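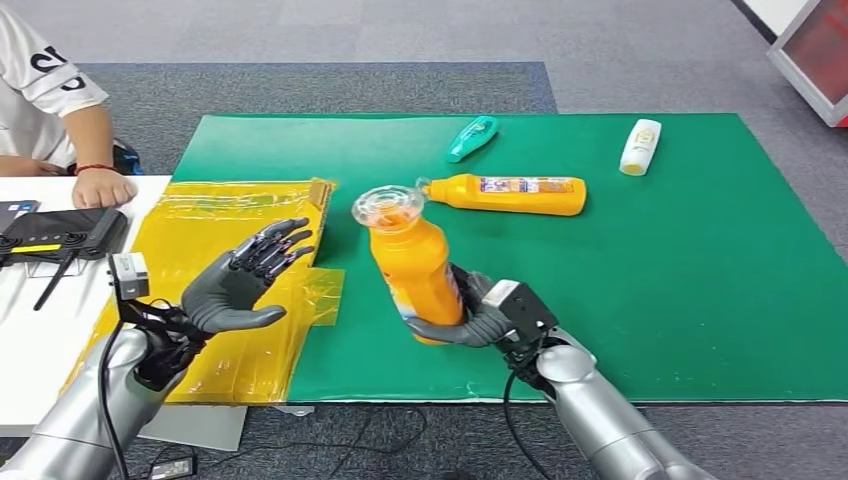 Ticket 808: Scoreboard clock freezes at the half
Product: Prultex scoreboard controller
Site: Kistberg high school football field
Status: open

Hi again, it's me from the press box. Our clock ran fine all through the first and second quarters on Tuesday (JV game), then at halftime I switched it over to the break countdown and it just sat there at 20:00. The score still updated when I pressed the buttons! Down and distance too. Only the clock was stuck, and the refs were not thrilled with me.

What I tried, in order:

Stopped and started the clock from the console. Nothing.
Typed the halftime in again by hand. It showed the new number and then froze on that one.
Power cycled the console but left the board on. Came back with the score wiped and the clock still stuck, so I had to put both teams' points in again while the band was playing.
Swapped the 50 foot cable for the spare. Same thing.
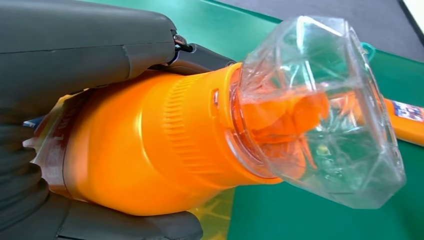
We ended up keeping the third and fourth quarters on the field with the back judge's watch, and I read the time out over the PA every couple of minutes. Not great when you're down by 2 and everybody in the stands wants to know how long is left.

Update, next morning: I went back out with the whole system off overnight and the clock counted down from 20:00 fine, twice. Then I ran a pretend game with the quarter set to end on its own (horn and everything) and boom, frozen again. If I stop the clock by hand before it hits zero, it doesn't freeze. So I think it's the auto horn setting? We only turned that on after the Collet play clocks went in behind the end zones.

Update 2: Auto horn off, ran four pretend quarters and a halftime, no freeze. I'd still like it fixed though, I keep forgetting to hit the horn myself.

Do you have newer software for this console? We play at Prasilgate next, so I've got some time before I need the board again. I can send the settings printout if that helps, just tell me which page you want.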